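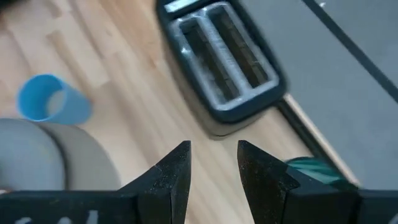

News > Housing > Kitchens and utilities

Socket survey finds shortfall in older Juturora kitchens

January 13, 2018 | Skendo news desk

Housing provider Girico has published the results of an electrical survey covering 1197 rented kitchens in Juturora. In 83 per cent of them, the number of sockets above the worktop met the provider's own standard. The remainder will be placed on a rewiring list, beginning with the Woldemariam estate, where 128 kitchens are due for work.

The survey was completed in December. Inspectors recorded the position of each outlet, its distance from the sink and the rating of the circuit feeding it. Tenants were also asked which appliances they used before nine in the morning, when demand on the kitchen circuit tends to be highest.
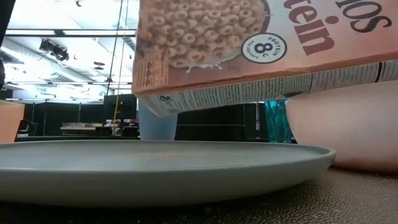
Cereal box and shallow plate. Cold breakfasts place no load on the kitchen circuit.

Kettles and toasters were the appliances most often used together. Girico said this was acceptable on a sound ring circuit but not on a single extension lead, which was the arrangement found in several of the older flats. Leads running behind a cooker or across a sink were recorded as defects and reported to the tenant on the day.

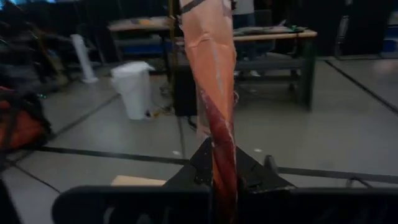 Revised layout standard

The new standard requires 2 double sockets over the main worktop, with fridges and washing machines supplied separately. Existing outlets that pass inspection will be kept – only the missing ones will be added. Tiling disturbed by the work will be made good by the contractor.

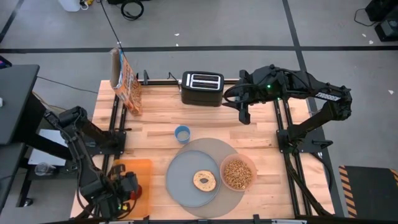 Outlet positions will be agreed with each tenant before any cable is run. The fitter will ask where heating appliances normally stand and where food is prepared. A black two-slot toaster sharing a wooden surface with an orange cutting board, as shown, would be marked on the plan as one appliance position and one preparation area. Tenants on the rewiring list will receive an appointment letter and a copy of the plan for their kitchen.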